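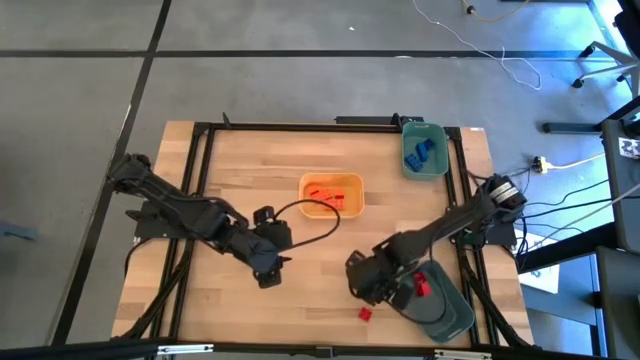 Budgeting a second two-arm sorting cell: what to order up front?

Our lab has approval for a second bimanual cell and I need to submit one purchase request in March. The first cell is a wooden top inside a black extrusion frame, with one arm mounted at each side and bins of toy bricks as the workload. Arms are already quoted. The remaining budget is $1,632 for frame, top, bins, cabling, power and spares. I can reuse the CAD for the frame. Which lines are usually underestimated, and is it worth buying spare servos at the start?

Siham Srour

Cabling and spares. On our build the extrusion came in under the quote and the brackets came in over it. Price brackets, T-nuts and end caps as their own line.

For spares, buy two servos of each size used in the wrist and gripper. Skip base servos unless lead time is over 5 weeks. Check that the firmware revision matches the first batch before you accept delivery.

Power: size the supply for both arms at stall current, then add margin. Your first cell has a power strip on the floor next to the table. I would put a mounted strip and cable clips on the request. The clips and strip cost us $76 and took one afternoon to fit. Leave slack at every joint and run the arm through its full range before you tighten anything.

Bins are cheap. Order the same sizes and colors you use now if you plan to compare results between cells.

Breltine

Get the extrusion precut. Zostham charged us per cut and it was still cheaper than our shop time. No opinion on servos.

Trititz

Does the $1,632 include shipping? Ours didn't and we had to resubmit.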